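Semomano cell – incident review meeting
Minutes, November 17, 2023

Present: operations, the software group, the safety lead, and two people from Girken on the phone. The Hinden side sent apologies and a written note, read out under item 2.

1. Minutes of the last meeting
Accepted with one correction. The July entry said the grip force limit had been "verified." It had been set. There is no record of anyone checking it with a gauge, and the word has been changed.

2. What happened
During a run of the table-clearing task the gripper closed on a plate and kept closing. The plate broke. The log shows the force reading at zero for the whole grasp, so the controller had no cause to stop. The operator hit the stop button, and the arm halted 9 seconds after the first contact shown in the log. No one was hurt. One piece landed outside the marked area on the floor.

The Hinden note calls this "an isolated sensor dropout." The meeting asked how Hinden knows it was isolated. The note doesn't say. Operations pointed out that a reading of exactly zero is also what the sensor gives when it is working and touching nothing, so earlier dropouts could be sitting in the logs looking like normal runs.

3. Cause
Girken believes the wrist cable is at fault and offered to send a new one. Software thinks a lost signal should never be passed along as a zero in the first place, whatever the cable is doing. Both may be right. The safety lead did not want the cable swapped until the old one had been tested, as a swap now would leave us with a working arm and no answer.

Girken said the fault had not shown up in 20 test cycles at their end. Asked whether the wrist was turning during those cycles, they said they would have to look.

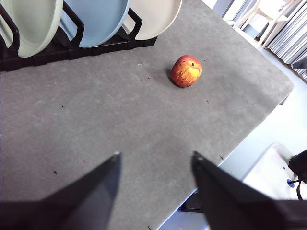 4. The 9 seconds
This took up most of the meeting. The manual promises a stop "without delay." Girken suggested that the operator was slow. The operator's account is that the button was pressed as soon as the plate cracked, and the log does not record the button press at all, only the halt. Until it does, the meeting will not accept either version.

5. Proposal to resume
Hinden would like to restart at reduced speed and has a demo for Valdebenito in mind. Reduced speed was not seen as an answer, as the gripper squeezes just as hard when the arm moves slowly. Not agreed. The arm stays locked out.

6. Actions
Software: treat a missing force signal as a fault and stop the arm. Log every press of the stop button.
Operations: go through the last 400 runs for zero readings during a grasp.
Girken: test the old cable with the wrist turning through 90 degrees, and send the raw results – a summary won't do.
Safety lead: measure the grip force with a gauge and write the number down.

7. Other business
Girken asked that the word "failure" be replaced with "event" in these minutes. The word had not been used up to that point. Request noted.

Next meeting to be set once the cable results are in.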